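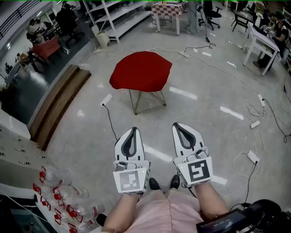

The old furniture showroom in Hostow opens its doors again on Sunday, and Femi Nwankwo, who has taken on the lease, could hardly be happier about it. Plitberg, as the new shop is called, will sell chairs, lamps and small tables from local makers, with repairs done in the back on weekday afternoons. There is still plenty to do – cables run every which way across the glossy gray floor – but the red stool with the faceted seat and the thin gold-toned wire base already has its admirers, and Nwankwo says neighbors keep knocking to ask what it costs (she hasn't settled on a price yet!). The showroom covers 1700 square feet and had been shut for 4 years, ever since Grerno moved out to the highway. Doors open at ten, there will be coffee and cake for as long as they last, and parking is free behind the Ruggiero building.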